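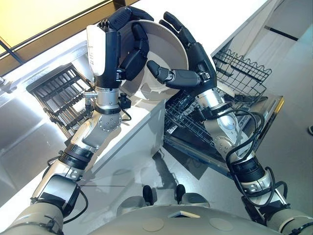

Large round bowl held over the open dishwasher

Section 7: Loading Bowls and Plates

7.1 Purpose
This section sets out the procedure for loading household dishes in the kitchens at Flalelberg and Iltville. It applies to bowls, plates and serving ware. Knives, cutlery and pots are covered in Section 10.

7.2 Before loading
1. Open the dishwasher door fully. Do not leave it partway down, as a rack may catch on it when pulled out.
2. Confirm that the previous load has been put away. If any dishes remain, check whether they are clean before adding others.
3. Scrape food scraps into the organics bin. A light rinse is permitted for dried egg, oatmeal and melted cheese. Other dishes do not require rinsing.
4. Inspect each dish for chips and cracks. Damaged dishes are to be set aside and reported to the kitchen coordinator.

Note: Glazed bowls with hairline cracks may hold water in the body of the clay. These should be removed from use even where the inner surface appears sound.

7.3 Using the sink rack
The rack in the sink is for dishes that are to be washed by hand or are waiting their turn. It is not intended for long-term storage.

1. Stand plates on edge between the uprights, one to a space.
2. Keep the drain clear at all times.
3. Lift the rack out weekly and wipe the basin beneath it with a soft cloth. Steel wool and abrasive powders must not be used on stainless steel.

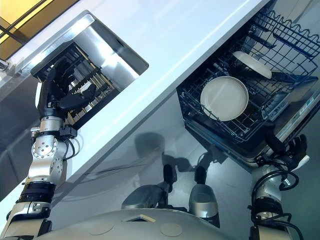 Dish rack in the sink, with the dishwasher rack pulled out alongside

Caution: Do not force a plate between uprights that are too close together. Bent tines are a frequent cause of chipped rims.

7.4 Loading the dishwasher
1. Pull the rack out until it stops. Support it lightly with one hand if it is already heavy.
2. Begin with the plates. Stand each one upright between the tines and leave enough space for water to reach both faces.
3. Hold large plates by the rim and keep them level with the rack when lowering. Wide dishes should be handled with both hands.

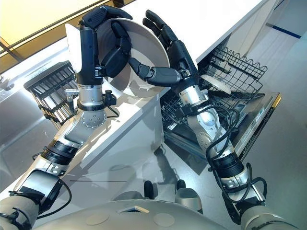

4. Place bowls last, tilted so that the open side faces down and toward the spray. A bowl that lies flat will collect water in its foot.
5. Turn each spray arm by hand to confirm that it moves freely – a tall dish in the lower rack is the usual obstruction.
6. Slide the racks in, add detergent and close the door until it latches.

Note: Very large bowls may take the space of several plates. Where the rack is nearly full, wash the bowl by hand and leave it to drain in the sink rack.

7.5 After the cycle
Allow the dishes to cool for 20 minutes before unloading. Empty the lower rack first, so that water resting on the upper dishes does not drip onto dry ones below. Plates are returned to the cupboard in stacks of no more than 10. Bowls with a coloured or unglazed exterior are to be stored singly.

Questions about this section should be directed to Timo Wiegand, Stilow kitchen office.

© Stilow Household Services | Kitchen Manual, October revision | Contact the kitchen office | Back to top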